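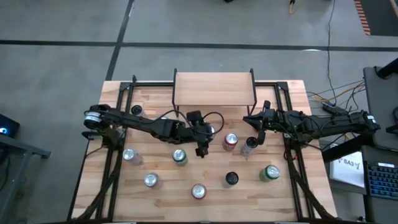

Project updates / Shared Spaces / Small Grants

2018-07-02
By Noémie Vachon

Dear Maureen,

Second report on the can shelf, as promised, and it's a longer one than last time because quite a lot happened in June (and because Zachary told me the first one read like a grocery receipt). I'll go through the shelf, the drinks, the table, the money and then the things I'd like your opinion on.

Quick reminder for anyone at Marchand who wasn't on the original call: the Allmont building has shared kitchens, the shared kitchens have very little counter, and the counter is permanently covered in drinks cans. People bring home a few sodas, the fridge is full, so the cans stand around wherever there's a flat bit of wood. Our idea was a small raised shelf that sits at the back of the counter. Cans go up on top, the space underneath stays free for a cutting board or the bread, and you get your counter back. Simple thing! The grant is paying for us to get it right before we put one in every kitchen.

So, the shelf. We've gone with the flat board on thin black metal legs. You may remember I was all for the solid wooden sides, and I lost that argument fair and square. The solid sides looked lovely on paper but they made a dark little cave that people pushed things into and forgot about. With the thin legs you can see straight through to the back, and you can wipe underneath without lifting the whole business. Valeriano made both versions in his shop and was very patient about me changing my mind, twice, in one afternoon.

The board is light wood so it doesn't fight with the butcher-block tops. It's unfinished on the test version, and we'll oil the real ones. Ulla Sjöberg, who lives on the second floor and is our toughest customer, left a cold can on a bare offcut overnight and brought me the ring it made as evidence. Point taken. We're trying two oils on scrap before we pick.

The placement question has eaten more of my time than I'd like to admit. If the shelf stands fully on the counter you lose a strip behind it that's good for nothing except crumbs. If you let it overhang the back edge a bit, you gain that strip back at the front, where you want it. On the test table we've had it overhanging and I like it a lot. The catch is that it only works where the counter doesn't run up against a wall, and in the Allmont kitchens that means the island ones only. For the wall kitchens we'll need a shallower board. Valeriano says that's a cut and a sand, no new legs, so I'm not panicking.

Now the drinks. We did the trials with ordinary full-size cans standing upright, in a mix of colors: silver ones, green ones, red ones, some with dark tops. I wanted the mix on purpose. When I first started watching how people use the kitchens I noticed they don't read the labels, they go by color from above, since that's what you see when you're standing at the counter. A silver lid on a silver can tells you nothing at all! A dark top on pale wood you spot from the doorway. It made me think the shelf should be low enough that you still look down on the lids, at least if you're anywhere near average height, and that's the reason the legs are shorter than in the drawing I sent you in the spring.

I also learned to start with the cans spread all over the table, a proper mess, and to do the tidying from there. In our first tries we lined them up neatly before moving them and everything went beautifully, which is no use to anybody. A real counter has one can by the edge, one way over in the corner, a couple close together so you knock one reaching for the other. Once we scattered them the weak spots showed up right away. The main one is the front edge of the shelf. If you set a can down a little short, it tips back toward you. Zachary wants a thin lip along the front. I worry a lip will catch the bottom of the can as you slide it in, and then you've got the same problem going the other way. We're going to try a very shallow groove as well and see who's right. (He has been unbearable about being right on the legs, so I'm hoping for the groove.)

The table itself has been a treat. It's a light butcher-block top, the strip kind, and it's near enough the same look as the Allmont counters that people stop treating it as a test piece and start behaving normally. The strips turned out to be handy too, as you can line the shelf up against one and see at a glance if somebody's nudged it. It does get nudged. Bare metal feet on smooth wood slide more than I expected, so I've ordered little rubber caps from Ustinico. They sent a sample bag and the caps fit, though they're a bit ugly and bright at the tips. Black ones are on the way.

What the residents say. I went round with a short sheet of questions and got 13 back, which I'm pleased with given that it was warm and everyone was outside. Most people want the shelf. Six said they'd use the space underneath for a cutting board, and the rest had all kinds of ideas, from a radio to a fruit bowl to "my husband's keys, so I can find them." Ulla wrote on the back of hers that a shelf will only fill up and then we'll have cans on two levels. She may have a point! I don't have a good answer to it yet, apart from keeping the shelf small so that it fills up quickly and people notice.

On money, we're inside the budget. Wood came in under what I'd set aside and the legs came in a little over, because we paid for two sets when we were still comparing. The receipts are with Zachary and he'll send them in one batch this time instead of dribbling them out. Sorry again about that. Your office was very nice about it.

One change I need you to approve. In the application we called this the Uvari shelf and said it would come in a single size. With the island kitchens and the wall kitchens being so different I'd like to make it two sizes under the same name. No extra cost to Marchand, it comes out of the wood we saved. I just don't want it to look as though we've wandered off from what you agreed to.

Next up: lip versus groove, the black caps, choose the oil, and then a shelf into Ulla's kitchen for a proper stay. I picked hers because if anything's wrong with it I'll hear by breakfast. After that Valeriano needs a clear run in his shop for the rest, and he's asked me to stop sending him drawings on the backs of envelopes, so I've bought a pad.

Could you let me know about the two sizes before he starts cutting? A one-line email is plenty. And if you're passing the building, come and see the shelf on the table, I'll put a cold drink in your hand and you can tell me whether it's too low.

Warmly,
Noémie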